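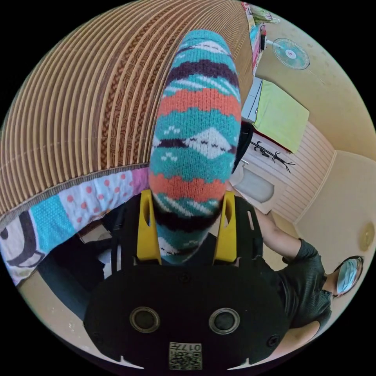

The Second Gripper

By Syahrul Lumenta
December

Mrs Aldous had the two grippers laid out on a tea towel when I came in, side by side, like fish.

"You're the one who doesn't believe in them," she said.

"I didn't say that."

"Nasville said it. Nasville said they were sending me a doubter, and I said good, I've had enough of the other sort."

I put my bag down and looked for somewhere to hang my coat. It was Saturday, just gone eight in the morning, and I had been told I would be finished by two. I had worked for Nasville long enough to know what that meant. Nasville bought things for care homes – beds, hoists, chairs that tipped you gently on to your feet – and now somebody upstairs had got it into his head to buy hands. Two makers wanted the contract. Cerau had yellow fingers with a slot cut through each of them. Stindov had grey ones, softer, with a kind of pimpled skin. My job was to say which was better, and to say it in a page and a half.

"Who's been using them?" I asked.

"Me, mostly. And Ines, when she's not at college. You hold it and do the job with it, and the thing remembers what you did. Then some arm in Yensuk is supposed to do the same."

"Supposed to."

"That's what they told me. I've never seen the arm." She picked up the one with the yellow fingers and worked them open and shut at me. "Have you?"

I had. I had gone up to Yensuk in the autumn and stood behind a line of tape for most of an afternoon while the arm picked up a folded flannel, put it down, picked it up, and put it down beside the tray. Everyone had been very kind about it. There was a young man there whose whole work, as far as I could see, was to put the flannel back.

"It's coming along," I said.

She laughed so hard she had to set the gripper down.

The job was socks. It had been cups first, then spoons, and somebody had decided that cups and spoons were too easy, which I thought was a bold thing to decide after that afternoon. Socks were the real test, the Cerau people said. Socks had no shape. The Stindov people agreed, and it was the only thing I ever knew them to agree on. You had to take a sock out of the basket by the toe or by the cuff, whichever came up, lift it clear of the others, carry it over to the chair and lay it flat. Then you had to do it again. There were 187 goes on the sheet for each hand.

"That's a lot of socks," I said.

"It's the same twelve," said Mrs Aldous. "You get to know them."

Ines arrived with wet hair and took over the Cerau. She was good. She had the trick of coming down on the sock at a slant so that only one layer went between the fingers, and she did it without looking as if she was thinking about it. I sat on a stool with the sheet on my knee and put a tick, or a cross, or a little circle for when I couldn't decide. By the end of the first hour I had more circles than I liked.

"What's that one?" said Ines, leaning over.

"You got it to the chair, but it brought another one with it."

"So that's a tick."

"It brought another one with it."

"They still both got to the chair."

"You're not meant to bring two."

She considered this. "If my gran asked me for a sock and I brought her two she'd be delighted."

I left it as a circle. I wrote in the margin, *two, gran*, and when I came to type it up later I could not for the life of me think how to put it.

We changed over to the Stindov at ten. I had expected to like it. I may as well admit that, seeing that I was paid to expect nothing. The grey fingers looked kinder. They looked like something you would let near an old man's foot. Ines put her hand round the handle and went down into the basket, and they closed on a thick walking sock and held it beautifully, and went on holding it. She opened the fingers over the chair and the sock stayed where it was. She shook it. She said a word her grandmother would not have been delighted by.

"It's the bumps," said Mrs Aldous. "They get into the wool."

"Does it do it with cotton?"

"Not with cotton, no. Cotton it drops."

I asked her to say that again, and I wrote it down as she said it.

So there it was. One of them would pick up nearly anything and let go of it, but took too much at a time if you came in straight. The other had to be peeled. It should have been a short page and a half. I had my lunch on the back step and began it in my head, and the sentence I kept arriving at was that the Cerau hand was the better of the two. It was true. I had no quarrel with it. But I could see what would happen to it afterwards. It would go up to the man who wanted to buy hands and he would read *better* and he would stop there, and in the spring there would be a crate in the hall of some home on the coast, and a woman like Mrs Aldous would be given a day's training and a telephone number.

I said some of this to her when I went back in. She was pairing the socks up, out of habit, though they would only have to be thrown in the basket again.

"Well, which is better?" she said.

"The yellow one. With Ines holding it."

"And without Ines holding it?"

"Without Ines it's a pair of yellow fingers."

"They've got a number for that, though," she said. "It's in the booklet. How many goes before it can do it on its own." She found the booklet under the fruit bowl and licked her thumb. "2,000. It says 2,000 goes and it can manage socks."

"Is that what it says?"

"It says *household textiles*."

I took the booklet from her. It did say that. It said it in a pale green box, and there was no note at the bottom of the page to say who had tried it, or with which textiles, or what counted as managing. I turned over, in case. The next page was about cleaning the handle.

"How many have you two done?" I said. "Altogether. Since they started sending you these."

She called through to Ines, who called back that she'd have to look. We heard her going down the list on the old laptop, muttering. The kettle boiled and clicked off and neither of us got up for it.

"3,389," Ines shouted. "Not with today's."

Mrs Aldous looked at me over her glasses. "So it should be able to do it by now," she said.

"By their booklet."

"Ring them up, then."

"It's Saturday."

"Somebody'll be there. You said there's a lad who puts the flannel back."

I hadn't told her about the lad. I must have, at some point between the cups of tea; I didn't remember doing it. But I rang the number, chiefly so that I could say I had rung it, and on the ninth or tenth ring he picked up. I knew his voice. I asked him whether the arm could do a sock.

He was quiet for a bit. I could hear something running in the room behind him, a fan or a pump.

"What sort of sock?" he said.

"An ordinary sock. Out of a basket."

"With other socks in?"

"Yes."

"Can I ask who this is for?"

I told him it was for Nasville, and he said in that case he'd better get someone to call me back on Monday morning, and then, before I could thank him, he said, "It did one this week. It did one really well. We were all here."

"One," I said.

"It was a really good one, though."

I believed him, too. I could picture them all standing behind the tape. I said I would put it in.

Mrs Aldous had poured the tea by then. Ines was back at the basket with the Cerau and had started without me, and I picked up the sheet and found my place. She came in at a slant. The fingers shut, one sock came up, and it swung a little as she turned with it towards the chair.

"Tick," said Mrs Aldous.

I ticked it.

Last updated: December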